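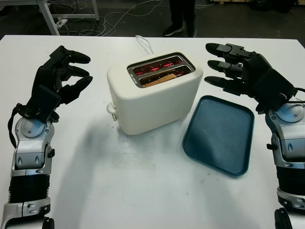

Eimear Mac Mathúna wrote in to ask why her second round of toast always comes out darker than the first. The slots are still hot from the round before, so the bread browns faster. Turn the dial down one notch for the second batch and another half notch for the third.

Keep a tray beside the toaster and tip the slices straight on to it. Stand them up against each other if you can, as toast laid flat goes soft underneath.

Crumbs: unplug, let it cool, then empty over the sink. Never poke about with a knife.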